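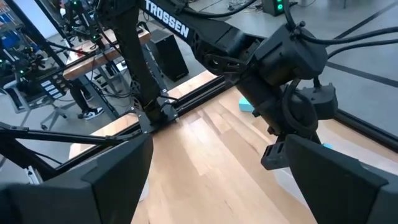

Pale wood planks and a black TROSSEN arm over the tabletop

Prostiser Ollov Table Easel Review: Three Months, One Stuck Knob, Lots of Gouache

Home / Reviews / Easels and Studio Furniture

I bought the Ollov in December as a present to myself, which I then opened the same evening (no willpower, never had any). I paint mostly in gouache with a bit of ink on top, mostly small, mostly at the kitchen end of a rented apartment where there's no chance of leaving a big studio easel standing. So a table easel it had to be, and I'd already been through two cheap ones that folded up on me in the middle of a sky.

The Ollov is the middle size in the Prostiser range. There's a smaller one for postcards and travel, and a huge one with a crank that I'd love and can't fit anywhere. Mine cost $200, and yes, I gulped. You can get a perfectly okay beech table easel for $35, and if you paint a few times a year, please do that and spend the rest on paper!

Setting it up

It comes nearly put together. You attach the back leg, screw in the two side knobs, slide the top clamp down onto the mast and you're done. The instruction sheet is a set of tiny drawings with no words, and drawing four has the leg on backwards. I followed it faithfully, got a very strange low stool, and took it apart again. Start to finish took me 30 minutes with the stool phase included. Reijo Sjöberg, who runs the open studio I go to and has the same model, says his sheet has the same mistake, so I'd guess they all do. The hinge goes toward the back. You're welcome.

Everything lined up on the first try once I had the leg right. No drilling, no filing, no swearing at holes that are nearly in the right place. The finish is a thin oil, and it smelled like a salad for a week or so.

How it holds a painting

This is where my money went, I think. The bottom ledge is deep enough for a cradled panel and has a rubber strip along it, and the top clamp comes down with a proper squeeze. I push pretty hard when I'm dry brushing, and with my old easel the board would creep sideways until I was painting on a slope. With this one I've had no creeping at all. I've used it with loose paper taped to a board, with a stretched canvas somebody gave me, and with a watercolor block, and the block was the only one that felt a little unsure because the clamp wants a hard edge to bite on. I stick a strip of mat board along the top and then it's fine.

It tilts from almost flat to a bit past upright. Almost flat is my favorite. Gouache washes run if you look at them wrong, and I like to start low, let the first layer dry, then bring the board up for the detail so I'm not hunched over like a shrimp. The tilt is a ratchet, so you lift and it clicks, and you squeeze a lever to let it back down. Please hold the board while you squeeze. I didn't, once, and there is still a cobalt teal mark on the baseboard that I'm hoping the landlord will take for a design choice.
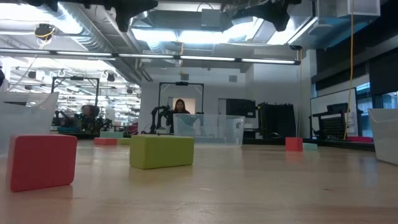 The feet are my other favorite part. They're wide and a little soft, and they don't slide on my table even when I'm erasing. I also tried it on the glass desk at my sister's place, where everything skates around, and it stayed put there too. It does take up more room front to back than you'd think from the listing, so measure your table with the leg folded out. I had to move my water jars over to the left, and since I'm left-handed I've been dunking my sleeve ever since.

The drawer

Okay, the drawer. I wanted to love the drawer. It slides out from under the ledge and it's divided into a long section for brushes and three little square ones. My brushes fit, except for the long-handled ones, which have to go in diagonally and then the divider gets in the way. The little squares are the perfect size for Dolarent gouache tubes if you stand them on their caps, and just too shallow to close the drawer if you do. So they lie down, and you get far fewer in. I carry 20 tubes around with me, and half of those live in a pencil case now.

It also has no stop. Pull it too far and it comes right out and drops everything in your lap. I've put a dab of removable putty at the back as a bumper, and it works, but for this kind of money I'd have liked them to think of it.

The knob

The left side knob seized after a few weeks. I could tighten it but not loosen it, which meant the mast was stuck at one height, and for a while everything I painted was the same size. I wrote to Prostiser and got a reply the next morning, very friendly, offering a new knob and suggesting a bit of candle wax on the thread in the meantime. The wax did it. The new knob came anyway and it's in the drawer (lying down). I've waxed the other side as well and had no trouble from either.

Compared with the Lundgren

Everybody at open studio asks me about this, so: I borrowed a Lundgren table easel for a couple of weekends before I decided. The Lundgren is lighter, and it folds flatter, and it comes with a strap that makes you feel like a person who paints on cliffs. If you carry your easel to class on the bus I'd go for that one without a second thought. But it has a friction hinge in place of the ratchet, and I found myself re-tightening it all evening. It also hummed, sort of. Every time I tapped the brush on the ledge the whole thing gave a little buzz. Some people won't care about that at all and I cared about it enormously.

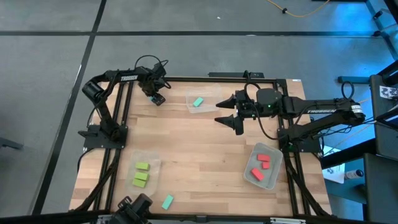
Weight is the big trade-off, then. The Ollov is heavy. I can lift it with one hand but I don't enjoy it, and I've stopped bringing it to open studio because of the stairs. Reijo leaves his set up on a side table all year round and thinks I'm being dramatic. He's been using his for six years, mostly with oils, and apart from a crust of burnt umber on the ledge it looks pretty much like mine does. He did replace the rubber strip once, and he cut the new one from a bicycle inner tube.

A few little things people have asked me in the comments on my last post:

Can you use it standing up? On a kitchen counter, yes, and I do when my back's bad. On a normal table it's too low for me, and I'm not tall.

Does it take big canvases? The mast goes up a good long way, but anything wide starts to wobble at the corners. I wouldn't go much wider than your shoulders.

Will it stain? Oh yes. Gouache wipes off with a damp cloth if you get to it the same day. Ink does not. I've got a lovely sepia ring on the ledge from a bottle I was sure was closed.

Would I buy it again? I would, though I'd wait for a sale, and I'd ask for wax instead of a spare knob. Four stars from me. Fix the drawer and I'll gladly put the fifth one back. I'm trying the Dolarent travel palette next, so if you've got one and have managed to get the lid off without pliers, tell me how!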